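The Pradholm Case Folder
by Tania Siriwardena

I started making these folders for my own desk, and I'm a bit amazed that I now sell them! I was a legal secretary in a small office in Clarnstead for 15 years, and a good half of my phone calls were to clients who couldn't find the letter we'd sent them. Lovely people, mostly, with everything in a carrier bag. So I made a folder that works as a carrier bag with dividers (my old boss Renato Quezada called it that, and I've never come up with anything better).

The Pradholm is for anyone who has a solicitor and a growing pile of paper. Divorce, a boundary row, a tenancy dispute, a claim against a builder – it doesn't matter which, the pile looks the same.

What you get

One A4 folder with an elastic closure, in navy or dark red. It holds roughly 139 sheets before it starts to bulge, and you can squeeze in more if you don't mind sitting on it. 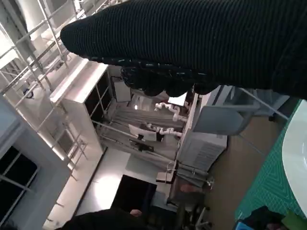 How the sections work

Letters in, letters out, money, evidence, dates. I tried it with more sections and people stopped using them. The money one has a zip, as receipts are slippery little things and your solicitor will want them if you're claiming anything back.

At the front there's a call log. Please use it! Write down when you rang, who you spoke to and what they said they'd do. Henok Admasu, who tested an early one during his tenancy case, filled his log in a month and asked me for another, so refill pads are now on the order form too.

The dates section has a wall-planner sheet that folds out to A3. Put your hearing on it in red, then work backwards and put in the day your statement has to be with your solicitor. I'd add a reminder a week before that as well, but then I'm a worrier.

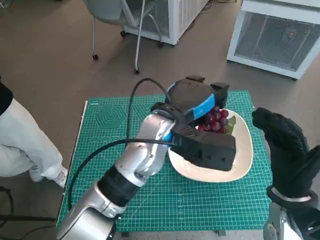
Sorting the pile for the first time is the worst bit, and I'd give it a whole evening. Clear a big flat surface and put everything in date order before any of it goes in the folder. A cutting mat with a printed grid, like the green one in the photo, is handy under your papers when you're squaring up edges for the hole punch. Don't punch anything original, though – wills, deeds and signed contracts go in the clear wallets at the back, and never write on them either.

Sizes, price and bits and bobs

The standard folder is £15 and the box version, for really long cases, is £70. Both come with the call log and the planner. The box weighs a fair bit when it's full, so have a think about how you're getting to court.

Neither one is legal advice, obviously. If you're not sure whether to keep something, keep it and ask your solicitor.

The box is out of stock until April. Rajitha Gazi does the posting, so put any delivery notes in the order form and she'll see them. Item code for the standard folder is 2766.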